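Home Features Food Garden Archive Subscribe

The Table by the Back Door

Every house in Plolstead seems to have a table that was bought for one purpose and serves another. Ours was meant for breakfast. We ate at it until August, and then the mail started landing there, and the small things followed.

I cleared it last month and kept a list. Bead bracelets, packing tape, a foam ball, string, two chargers for phones we no longer own. None of it was trash, and that was the trouble. Trash is easy to deal with.
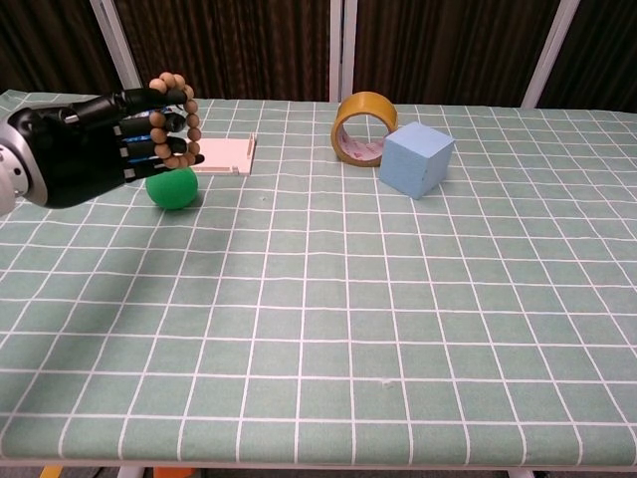
A tablecloth helped more than I expected. Once there is a cloth down, people think twice before dropping a handful of screws on it. I bought a plain green check at the Erkton market and wash it every 2 weeks.

The tape was harder. It gets used often enough that a drawer is a nuisance, so it now hangs on a peg by the door. Bracelets go on a hook beside it - they tangle in a bowl. Balls go outside in a bucket.

The Mathias thrift store took one box. I had planned on three, but the family went through them first and took most of it back upstairs.

We had breakfast there this morning. The mail was on a chair.

Reader comments

Our table is the same, only it's fishing gear.

What size is the cloth? Mine always slide off.

Pegs are great until the door slams.

Related
Hooks, Pegs and Rails
Honanow: A Small Town Swaps Its Clutter
Washing Table Linens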